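Progress Report to the Pledano Fund
Project: Assisted basket handling at the Flusadico store, Gistau
Reporting period: April to October

1. Summary

The project remains within its approved scope. During the period the arm completed 3,738 basket transfers, of which 3,158 were finished without staff help. The unassisted total passed the interim target by the end of September. Spending is in line with the budget, and no change to the final delivery month is requested.

2. Work at the station
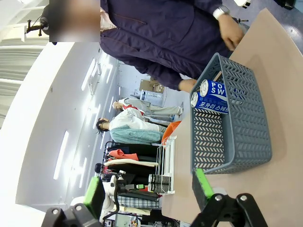 Staff duties at the packing table have changed more than the original plan foresaw. Under the old arrangement one employee filled, checked and carried each order alone. The employee now works across the table from the arm and steps in when an item has to be placed or turned by hand. Drinks are the usual case: two cans of Pocari Sweat lying side by side at one end of a gray plastic basket leave most of the bottom bare, and light goods of this kind can roll when the basket is lifted. Staff have asked for a divider, and a first version is being tested.

3. Effect on employees

No positions have been cut. Each employee assigned to the station received training before working beside the arm, and 300 hours of floor time have been moved from carrying to customer service and restocking. Employees report less strain in the shoulders and back. They also report that waiting for the arm to finish a movement is tiring in its own way – a point that was raised at both staff meetings. Shifts at the station have been shortened as a result.

4. Open matters

The Grigaitė scheduling module still assigns orders too close together in the late afternoon. A correction is expected in November. Pay grades for station work have not been settled, and talks with employee representatives continue.

5. Next period

The divider trial will be completed, and 80 further hours of training are planned for new and part-time staff. The next report will include the results of the employee survey.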